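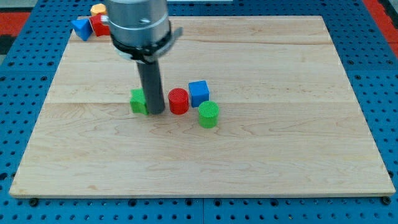 Ondale Learning Center
Workroom Safety Checklist: Tabletop Blocks, Boards and Perforated Tables
Annual review, September
Completed by: Ingvild Lindholm, Facilities and Materials
Copies to: Front office; Kovitz Building Services; workroom binder

Scope

This checklist covers the small solid blocks (cubes, cylinders, prisms and faceted pieces), the wooden work boards on which they are used, and the perforated metal tables that support the boards. It does not cover seating, lighting or the storage cabinets along the corridor, which are inspected under a separate form.

Each item is marked Satisfactory, Action Required or Not Inspected. Comments are entered for any item not marked Satisfactory and may be entered for any other item.

Section A. Tables

A1. Table stands level and does not rock when leaned on at each corner.
Result: Satisfactory
Comment: One foot on the table nearest the door was adjusted during the inspection. Recheck at the next quarterly walk-through.

A2. Painted surface is free of flaking, rust and raised metal.
Result: Satisfactory
Comment: Light wear along the front edge of the blue table. The metal is smooth to the touch. No repainting is requested this year.

A3. Perforations are free of burrs and trapped debris.
Result: Action Required
Comment: Pencil lead and eraser crumbs were found in the holes near the rear edge. Kovitz Building Services is asked to vacuum the surface from above and below. Compressed air is not to be used indoors.

A4. Bolts and fasteners passing through the table are fully seated, with no threads projecting on the user side.
Result: Satisfactory

A5. Load on any one table does not exceed 200 pounds.
Result: Satisfactory
Comment: The load label has faded. A replacement has been ordered from Jidero.

Section B. Wooden boards

B1. Board lies flat on the table with no visible warping.
Result: Satisfactory

B2. Corners and edges are sanded and free of splinters.
Result: Action Required
Comment: A short rough section was found on the underside of one board, close to a corner. It is not in the normal working area, but staff lift the board from that side. Sand by hand and wipe with a damp cloth. The board may remain in use in the meantime if gloves are worn when moving it.

B3. Working surface is clean and free of adhesive residue.
Result: Satisfactory
Comment: Tape has been used on the boards in past terms. Staff are reminded that only the low-tack tape kept in the supply drawer is permitted.

B4. Board does not extend past the table edge.
Result: Satisfactory

B5. Boards are moved by two persons.
Result: Not Inspected
Comment: No board was moved during the visit. The requirement stands. A board is to be cleared of all blocks before it is lifted.

Section C. Blocks

C1. Blocks are free of cracks, chips and sharp points.
Result: Action Required
Comment: 61 blocks were examined. Of these, 3 were withdrawn: two prisms with chipped points and one cylinder with a crack running down from the rim. They have been placed in the discard bin and struck from the inventory sheet.

C2. Beveled and faceted blocks have no cutting edge.
Result: Satisfactory
Comment: Faceted pieces were checked by running a cotton cloth over each edge. The cloth did not catch on any piece.

C3. Textured faces are clean.
Result: Action Required
Comment: The grid texture on the flat ends of the cylinders holds dust more readily than the plain faces of the cubes. A soft brush and mild soap are sufficient. Allow the blocks to dry fully on a towel before they are returned to the tray. Solvent wipes are not to be used on any block.

C4. Color is even and does not transfer to a damp white cloth.
Result: Satisfactory
Comment: Red, blue and green blocks were tested. No transfer was observed.

C5. Blocks not in immediate use are kept on the board or returned to the tray.
Result: Action Required
Comment: Blocks are too often set down on the metal table beyond the back edge of the board. They are easily overlooked there, and a tilted prism can be knocked to the floor by a sleeve. Staff are to check behind the board at the end of each session.

C6. Small blocks are not accessible to children under the age of 3.
Result: Satisfactory
Comment: The workroom door remains closed during family visiting hours. The sign on the door was found to be legible and at the correct height.

Section D. Floor and surroundings

D1. Floor is clear of blocks and other loose items for 2 feet on every side of each table.
Result: Satisfactory
Comment: One cylinder was found under the radiator and returned to the tray. Cylinders should be stood on their flat ends at all times when on the table.

D2. Power cords are routed away from walking areas.
Result: Satisfactory

D3. Exit route from the workroom is unobstructed.
Result: Action Required
Comment: Empty cartons from the Nygård delivery had been stacked beside the door. They were removed on the day of inspection. Cartons are to be flattened and taken to the recycling area on the day they arrive.

D4. First aid kit is present, sealed and within date.
Result: Satisfactory
Comment: Adhesive bandages were restocked.

Section E. End-of-session procedure

The following steps are to be carried out by the staff member in charge before the room is locked.

Count the blocks against the inventory sheet and sign the sheet.
Check the rear of each table and the floor beneath it.
Wipe the board with a dry cloth.
Set aside any damaged block in the discard bin. Do not attempt to glue it.
Report any missing block to the front office before leaving the building.

Follow-up

Items A3, B2 and C3 are to be completed before the start of the October session. Items C1 and D3 were corrected at the time of inspection and require no further work. Item C5 will be raised at the next staff meeting. Item B5 will be observed when the boards are next rotated.

Questions about this checklist should be directed to Ingvild Lindholm in the facilities office, weekdays before 3 p.m.

Signed: I. Lindholm
Received by front office: ____________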